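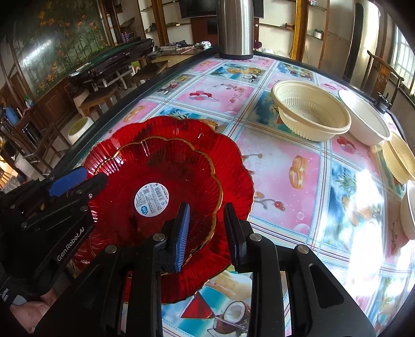 Red scalloped plate, gold line on the inner ring, sticker still on the middle.

Wesico sticker remover, 127 ml bottle: quick review after a month

Posted 10 October 2025

Short version: works on most stickers, smells strong, cap is bad. Buying it again anyway.

Longer version. I resell glass and china out of a booth at the Inancombe antique mall and a little online. Mixed lots mostly, plus some new stuff to fill the shelves at the holidays. That means stickers. Price stickers, barcode stickers, auction lot stickers, old masking tape with somebody's name on it, and the worst, stickers on top of stickers. I've gone through a lot of ways to get rid of them. Hot water and dish soap, cooking oil, nail polish remover, hair dryer, peanut butter one time (never again, smelled like a school lunch for two days).

Got the Wesico in September because the hardware store in Lerkwood was out of my usual. Paid 9 dollars. Pricey for a bottle that size, I know.

What's in the box: no box. Bottle, small plastic scraper held on with a rubber band, folded paper with directions in tiny print. The scraper is better then the liquid if I'm being picky. Flat edge, bit of flex, hasn't scratched glass yet. I'd pay a couple bucks for just the scraper.

How I use it. Peel a corner if there's a corner. Few drops on, wait, scrape, wipe, wash in warm soapy water. Directions say wait 3 minutes. I give it 5 on anything shiny with a plastic-type label because the liquid can't get through the top. Score the label with a fingernail first and it goes quicker. Paper labels soak it right up and slide off in one piece most of the time.

Results so far, by type

Plain paper price stickers: great. No complaints. Two minutes and gone.

Glossy barcode labels: good, needs the extra time. Sometimes the printed layer comes off and leaves the white fuzzy layer behind. Second round gets that.

Old masking tape: so-so. If it's gone brown and crunchy, scrape the tape part off dry, THEN use the liquid on what's left. Did it the other way on a casserole lid and made brown soup.

Foil maker's labels: don't. Leave them on, buyers like them. I lost half of one on a vase by being careless with a drip and I'm still annoyed.

Two-sided foam tape: no. Not what it's made for I guess. Dental floss and patience.

Felt pad glue on the bottoms of things: yes, suprisingly. Took the old pads off a set of coasters with hardly any scraping.

Gold trim, be careful

Biggest thing I wanted to put in here. A lot of decorated plates and bowls have the gold sitting on top of the surface where it can rub. The bottle says "safe on glass and ceramic" and leaves it at that. Nothing about gilding. I tested on a chipped saucer I was tossing anyway. Liquid by itself, left ten minutes, wiped gentle: gold looked the same to me. Liquid plus scraper: took a line right out of it. So the scraper stays away from trim. Use a cotton swab near any gold, go slow, wipe away from the line and not across it. And test your own piece first, gold is all different depending on who made it and when.

Also keep it off painted flowers that feel raised under your finger. Same idea.

Ridged and textured glass

Slower. Residue sits down in the grooves and the scraper rides over the top of it. Old soft toothbrush, that's the answer. Drops on, brush with the ridges, rinse, look at it under a lamp, do it again. On pressed glass I figure double the time. Still beats picking at it with a toothpick, my old method.

Compared to what I used before

My usual was the Voicu gel, comes in a squeeze tube. Gel stays put on the side of a vase or a curved goblet, the Wesico runs right down and onto your counter. For anything upright Voicu wins easy. For flat stuff, plates and trays and frames, Wesico is faster and washes off cleaner. The gel leaves a slick feel even after soap and I always end up washing twice. Price per use, hard to say, the tube lasts longer but I waste more getting the end out.

Cooking oil does work on paper labels if you've got all evening. I don't.

The smell

Orange, but like orange cleaner at a gas station. Strong. Windows open. I did a big batch in the laundry room with the door shut and had a headache by dinner. Do it in the garage or by a window, gloves too if your hands crack in the winter like mine. It dries skin out bad.

The cap

Flip top, no seal. Tipped over in my tote on the way to the booth and soaked a roll of price tags, 800 of them, brand new. All stuck together in a lump. So that's more then the bottle cost, right there. Keep it upright in a zip bag. A screw cap would fix this, come on Wesico.

The dropper hole is too big also. You tip for a few drops and get a puddle. I poured some into an old eye dropper bottle (WASHED, and labeled in marker) and I use way less now.

Does it leave marks

On clear glass, a faint haze if you skip the soap. Soap takes care of it. On unglazed bottoms, the rough foot ring on pottery, it soaks in and leaves a darker patch. Faded on one bowl after a few days, didn't fade on another. Keep it off unglazed clay is my advice. On wood frames I wouldn't, it dulled the finish on one in a spot the size of a dime.

Don't use on plastic you care about. Clouded up a clear storage lid. That one does say so on the bottle, small print, my own fault.

How long it lasts

A month of booth work and I'm down to maybe a quarter of the bottle, not counting what went in the tote. Normal person taking stickers off a few gifts and jars, probably a year or more. There's a bigger jug on their site, item 1230, haven't tried it, shipping was more than I wanted to pay. If it has a screw cap somebody tell me in the comments.

Ratings

Paper labels 5 out of 5
Glossy labels 4
Old tape 2
Smell 2
Cap 1
Scraper 5
Overall 4

Would I tell a friend to get it? For plates and jars yes. For vases get the gel. If you only have one sticker to get off, use the hair dryer and save your money.

Edit: forgot to say, on the inside of drinking glasses or anything food goes on, wash it good. I do two rounds of soap. Label says rinse only, I'm not trusting that with the smell it has.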